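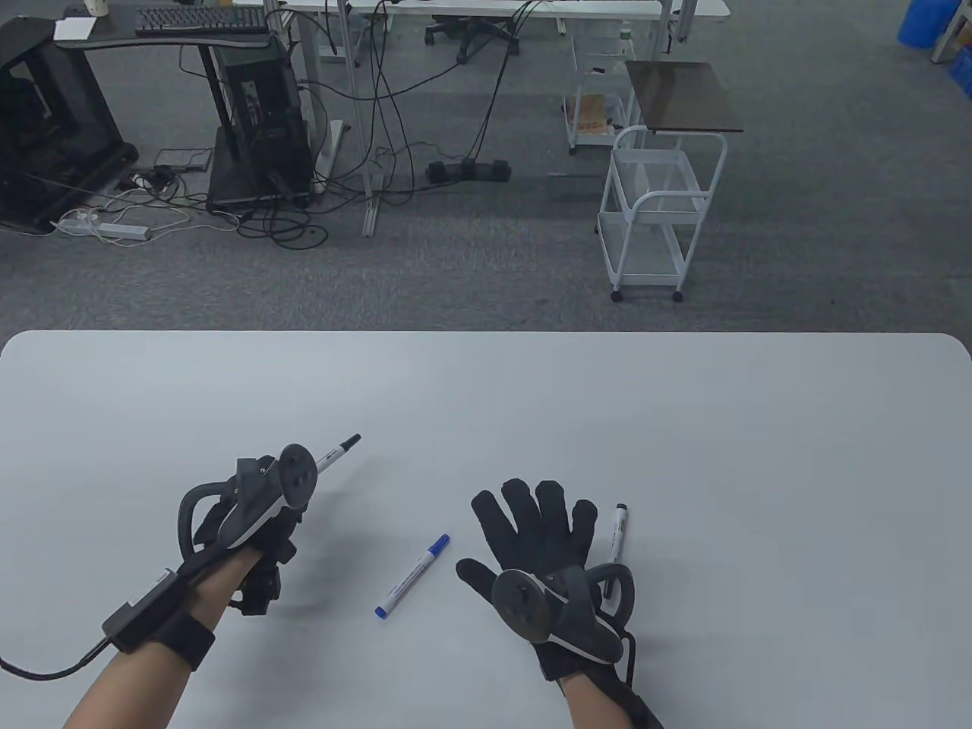 How should dry-erase markers be stored between uses?

Flat, with the cap pushed on until it clicks. A marker stored upright for long periods collects ink at one end of the barrel and writes unevenly.

4. Markers

This section covers the preparation, checking and storage of dry-erase markers used with the Fandance board and the Fandance work table. It applies to bullet-tip and chisel-tip markers. For the board surface itself, see Section 5. For the eraser and cleaning cloth, see Section 6.

4.1 Parts of a marker

The terms below are used throughout the section.

Cap: the removable cover over the tip. On most markers the cap shows the ink color.
Barrel: the body of the marker. On white-barreled markers the maker's lettering is printed along it in small type.
End plug: the fixed piece at the opposite end from the tip. It may match the cap, as on the marker with blue ends lying on the tabletop, where the plug is shorter than the cap.
Tip: the felt writing point under the cap.

CAUTION: Do not pull out the end plug. It closes the ink reservoir. A marker with a loose or missing plug must be thrown away.

4.2 Before you begin

You need:
– the markers to be checked
– a clear area of table large enough to lay them side by side
– a sheet of plain scrap paper
– a dry cloth
– the marker tray (part 551)

Dry-erase ink wipes off the table surface easily when fresh. Ink left overnight is harder to remove and may leave a faint mark on pale surfaces. Put the scrap paper down first.

NOTE: Use dry-erase markers only. Permanent markers are often the same size and shape, and some have the same white barrel. Read the lettering on the barrel before taking the cap off.

4.3 Laying out the markers

1. Wipe the table with the dry cloth.
2. Take the markers out of the tray or box and lay them on the table, caps on.
3. Turn each marker so that the lettering faces up.
4. Set aside any marker that is not marked as dry-erase. Return it to wherever general stationery is kept.
5. Group the remaining markers by cap color.
6. Leave a finger's width between markers. Round barrels roll if they are knocked, and a gap makes them easier to pick up one at a time.

If the table slopes, lay the markers across the slope with a ruler or book on the low side. To level the table, see Section 2.3.

4.4 Removing and replacing the cap

1. Hold the barrel in one hand, close to the cap.
2. With the other hand, pull the cap straight off. Do not twist. Twisting can drag the felt sideways and split a chisel tip.
3. While the marker is in use, push the cap onto the end plug or place it on the table open side down.
4. To close, line the cap up with the barrel and push until it clicks.
5. Pull on the cap lightly. If it slides off without resistance, press again. If it still slides off, replace the marker.

CAUTION: Check that the cap color matches the end plug or the color name on the barrel before closing. A black cap placed on a blue marker will usually fit, and the inside of the cap will then carry black ink onto the blue tip.

4.5 Testing

Test one color at a time, starting with the lightest.

1. Remove the cap as described in 4.4.
2. Draw a straight line the width of the scrap paper, at normal writing pressure.
3. Draw a second line below it without lifting the marker between strokes.
4. Compare the line with the following results.

Line solid from end to end: the marker is good. Close it and place it in the tray.
Line solid at first, then pale: the tip is dry or the ink is low. Go to 4.6.
Line pale throughout: the marker is empty or has been left open. Go to 4.6 and try once only.
Line has a second color in it: the tip is stained. Go to 4.7.
Line has a gap down the middle: the tip is split. Throw the marker away.

5. Write the color and result on the scrap paper beside the line if more than one person will be sharing the work.

NOTE: Ink behaves differently on paper than on the board. Paper draws ink from the felt quickly, so keep the test short. Do not use the paper for notes with the same marker afterwards.

4.6 Recovering a dry tip

1. Close the cap firmly.
2. Lay the marker flat and leave it for 30 minutes.
3. Turn the marker tip down, cap still on, and hold it there for one minute.
4. Repeat the test in 4.5.

If the line is still pale, throw the marker away. Do not add water, alcohol or board cleaner to the tip. These thin the ink and make it run on a vertical board.

CAUTION: Do not shake or swing the marker to bring ink forward. Ink can collect in the cap and spill when it is next opened.

4.7 Cleaning a stained tip

Staining happens when a light color is drawn over a dark one before the dark ink has dried.

1. Draw short strokes on clean scrap paper, turning the barrel slightly after each stroke.
2. Stop when the stroke shows only the marker's own color.
3. Wipe the inside rim of the cap with a dry corner of the cloth.
4. Close the cap.

Black markers do not need this treatment unless grit or board dust can be felt on the tip.

4.8 Loading the tray

The tray holds 5 markers in a single row. The Dranville wall shelf takes the same tray. The older Gasser shelf needs the adapter strip supplied with it.

1. Place the tray on the table with the raised lip toward you.
2. Lay the first marker in the left-hand channel, cap to the right.
3. Add the others from back to front, all facing the same way.
4. Put the black marker in the front channel. It is generally the one used most.
5. Slide the tray onto the shelf until the lip meets the stop.

Spare markers go in the drawer under the work table, also flat. Do not stack trays – the weight presses on the caps and can crack them.

4.9 Routine checks

In shared rooms, test the markers once a week. Choose a fixed day, such as Tuesday, and do it before the first booking. In rooms used by one or two people, a check when a marker starts to fade is enough.

Keep markers away from radiators and out of direct sun. A tray on a window ledge will dry out faster than one on an inside wall, even with all caps closed.

4.10 Replacement parts

Marker tray: part 551
Adapter strip for Gasser shelf: part 2783

Order parts through Trerken or the dealer who supplied the table. Markers are not supplied as spare parts. Any dry-erase marker whose barrel fits the tray channel may be used.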